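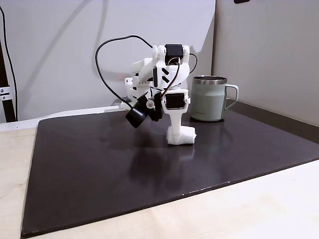
Removing Coffee and Tea Stains from an Insulated Mug

These steps apply to stainless steel interiors. Do not use them on a ceramic or nonstick lining. The outside finish, painted or powder coated, should be washed by hand with dish soap only.

You need baking soda, white vinegar, a bottle brush and a kettle.

1. Take the lid apart. Pull out the gasket and set it aside. A wooden toothpick works on tight gaskets; a knife will nick the rubber.

2. Put one tablespoon of baking soda in the mug for a 16 oz size. Use one and a half for 26 oz.

3. Fill with hot water to just below the rim. Leave the lid off. A closed lid can trap pressure.

4. Wait 30 minutes, then scrub the bottom and the seam where the wall meets the base. Rinse twice.

5. If a chalky film remains, it is hard water scale. Pour in equal parts vinegar and warm water, wait 15 minutes, and rinse.

6. Soak the gasket and lid in soapy water. Dry the gasket fully before refitting it.

Do not use chlorine bleach or steel wool. Bleach pits stainless steel, and the damage is permanent.

Store the mug with the lid off.

Last updated September 6, 2024 by Osamu Kaneko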